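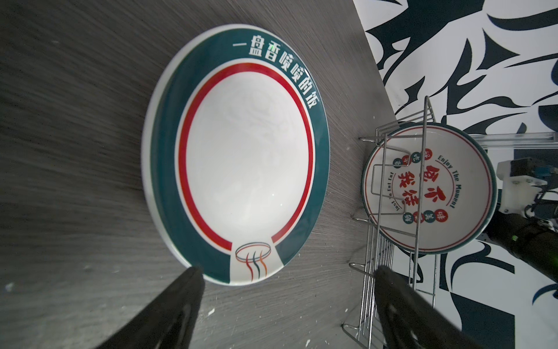 写真1 皿立て課題で使用中の陶器皿とワイヤー製水切りラック

教材評価:グリッパー練習キット「Flikoleck」
ロボット制作部 備品選定担当

本部では、8月の校内競技会「皿立て部門」に向け、Flikoleckの練習キットを導入した。以下に、使用した部員の所見をまとめて報告する。

キットの内容は、グリッパー用の指部品、制御用サンプルプログラム、および課題集である。皿とラックは付属しないため、各校で用意する必要がある。本部では、濃い青緑の縁に赤い線の入った陶器皿と、銀色のワイヤーラックを使用している。平置きの皿には「一盘香喷喷的饭」、ラックの皿には「不负我待」の文字があり、班内ではこの文字で皿を呼び分けている。

指部品は黒のつや消しで、表面に細かな凹凸がある。制御班のエクア・クアンサーは、卓上に平らに置かれた皿の縁をすくう動作について、従来使用していたZarside製の部品より調整が容易であったと報告している。一方、ラックへの差し込みでは指先が針金に触れやすく、進入角度の設定に練習2回分を要した。課題集の該当箇所は説明が簡略であり、初心者のみの班には指導者の補足が望ましい。

手首カメラ用のサンプルプログラムは、白い皿面に映る照明の反射を縁と誤認することがあった。ヌノ・アブレウが判定のしきい値を変更し、以後は支障なく運用している。変更後の設定値は部の共有フォルダに保存した。

耐久性については、100回の反復動作の後も指部品に目立つ摩耗は認められなかった。ただし、固定ねじには緩みが生じたため、練習開始前の点検項目に追加した。

総合評価は5段階中4とする。基礎的な把持を習得した班の次段階の教材として推奨できる。陶器皿の使用に不安のある学校は、当初は樹脂製の皿で代用されたい。貸出を希望する班は、8月18日(金)までにベアトリス・ゲレイロへ申し出ること。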